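Looking after the gripper on the Botby bench cell

If you have come to this page after the one on cables, welcome back, and do put the kettle on, as this one takes a little patience. I look after the small Botby arm at our Tillton workshop, and over the winter I wrote down how I clean and reset the two fingers. Leif Hauksdóttir has since added a few corrections, all of them fair.

Before you start

Finish whatever the arm is doing and send it to its park position. Then switch off at the controller and wait for the light to go out. I know it is tempting to leave the power on and just be careful, but please don't - the fingers close faster than you can move your thumb.

You will want a soft brush, a lint-free cloth, a little washing-up liquid in warm water, the small hex key from the Grundholm kit and a strip of ordinary printer paper. Keep solvents well away from the fingers. I ruined a pair that way in my first October here and still feel a bit sheepish about it.

Cleaning the fingers

Open the fingers by hand, gently, until they stop. Brush from the base towards the tip so the dust falls clear of the slide, and spend longer than you think you need around the openings near the base, where fluff from the parts bags likes to gather. Wipe the inner faces with the damp cloth, then again with a dry one, and leave them for ten minutes or so while you drink that tea.

Check the screws next. They should be snug and no more. If one turns easily, take it out, clean the thread and put it back before you carry on.

Resetting the closed position

Power up again and open the gripper page on the controller. Press Close and let the fingers meet. Our closed value is 233, but yours will be different, so write down the old one before you touch anything (a pencil note on the inside of the cabinet door has saved me more than once).

Slide the paper between the tips. It should be held firmly and come out in one piece with a steady pull. If it falls out, lower the value by 2, save, and try again. If it tears, go the other way.

Now bring the arm over the empty tray at its slowest speed, fingers closed, and look along the join from tip to base. You want one thin, straight line all the way.

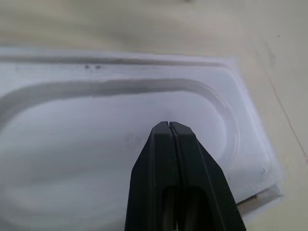

If the line is wider at one end, a finger has been seated at a slight angle. Loosen its screws, press it square against the mount with your free hand and tighten each screw a little at a time. Then go back to the paper, I'm afraid, and do that part again.

Once you are happy, save the value and run the arm through its usual job at low speed with a few spare parts. Sointu Vainio likes to see the whole tray done before she signs the card, and I have come round to her way of thinking. We repeat all this every 1000 cycles, and the counter on our cell read 3684 when I last wrote on the card, so ours will be wanting its next clean soon.

The page on changing the Bergmann air filter follows on from here.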